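Esance Press to Bring Upadhyay Mystery Series Back Into Print
7 Aug 2018

Esance Press will reissue the first two Upadhyay mysteries in October, the publisher announced this week. Both books have been out of print for years, and used copies of the second have been hard to find at any price most readers would want to pay.

The series follows Upadhyay, a retired harbor inspector who takes small jobs in the port town of Clarnora and keeps getting pulled into larger ones. In the opening book, The Clarnora Ledger, a missing shipping record leads to a drowned accountant and a hotel owner who would like the matter dropped. The second, Winter at Rokimari, moves inland to a mountain village, where a snowed-in wedding party loses first its cook and then its groom.

Esance is also putting the two novels into a single e-book, which will run 710 pages. The print editions will be sold separately as trade paperbacks. Each has been reset from the original text, with 57 small corrections to the first book – most of them misspelled street names and one character whose age changed between chapters. Nothing in either plot has been altered. 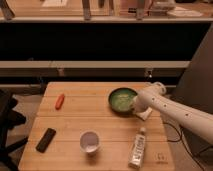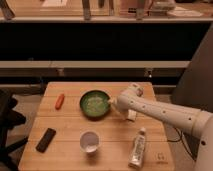
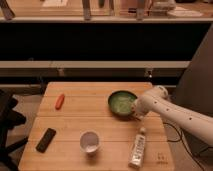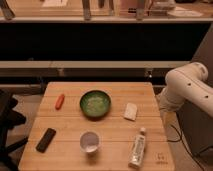
The green bowl on the wooden tabletop.

The new edition of Winter at Rokimari restores a chapter that was dropped before first publication. It takes place on the night train out of the village and runs 40 pages, and the publisher says it clears up a question readers have asked since the book came out: how the wedding ring got back to Clarnora. The chapter appears in its proper place in the story and is not marked off from the rest.

Readers new to the series can start with either title. The second book refers to the harbor case a few times but does not give away who was behind it.

Whether the later books will follow depends on sales. There are three more, all set in Clarnora, and Esance holds the rights to each of them. The publisher expects to decide in the spring and has not set dates.

Advance copies for reviewers and booksellers are being mailed this month. Libraries can order through their usual suppliers. An excerpt from The Clarnora Ledger – the first chapter and part of the second – is available now on the publisher's website, and the missing train chapter will not be previewed before release.

Audio editions of both books are planned, though a narrator has not been chosen.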